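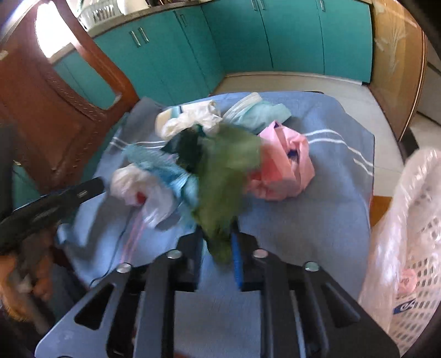

Photo: Xiaoqing Cheng

Textile Care, Unit 4: Heat, Moisture and Pressure
Handout for March 14, 2022

Pressing works by softening the fiber, moving it into a new shape and letting it cool there. Water does much of the softening in cotton and linen. Heat alone will flatten them, but slowly and with more risk of scorching.

Ironing and pressing
Ironing is a sliding motion. Pressing is lifting and lowering the iron without sliding it. Use pressing on wool, on bias-cut pieces and on any seam that has not been finished. Sliding the iron across a bias edge stretches it – the edge will not go back on its own.

Fiber groups
Cotton and linen: high heat, steam, best done while slightly damp.
Wool: medium heat, steam, press cloth, wrong side.
Silk: low to medium heat, dry iron. Water drops can leave marks.
Polyester and nylon: low heat. These soften and then melt. A shine on the surface means the fiber has already been flattened and cannot be repaired.
Blends: set the iron for the most delicate fiber on the label.

Order of work
Begin with the items that need the lowest setting and move up. An iron heats faster than it cools. For a shirt, do the collar first, then yoke, cuffs, sleeves and body.

Covers and padding
A thin pad lets the mesh of the board print through onto the cloth. Our Hollis covers are washed every July and checked for scorch marks.

For next class
Read the Kobori chapter on shrinkage and bring one cotton swatch, unwashed, with the grain marked in pencil.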